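How do you sort toys when everything ends up in one bin??

Shanthi Matubbar
December 6, 2025

One room for everything here - bed, fridge, microwave, toys. I have one green bin and it all gets dumped in. Play fruit, cups, squeaky things, the pink rabbit box. By dinner it's back on the mat and I'm stepping on rubber hands. Floor space is tight so no big shelf pls. What works?

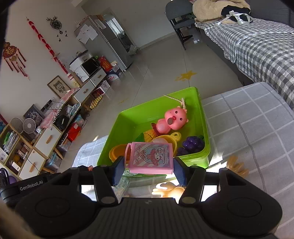

Tried smaller bins in September, lasted maybe a week. Kid is 3. Budget is low, saw a rack from Vavon for 92 but it's too deep to go next to the bed.

Sabina Wijesinghe
Don't sort by type, too much work. Two bins - play food in one, everyting else in the other. Boxes with a lid or a handle don't go in at all, hang them on a hook at kid height. Anything with a string on it I'd keep up high and bring out when your there. And put half of it away in a closet, swap every couple weeks. Mine never noticed.

tekden_mom
gather up the mat by the corners and tip it in the bin. done

buzatu92
Under the bed? Flat box on wheels. Measure first, I didn't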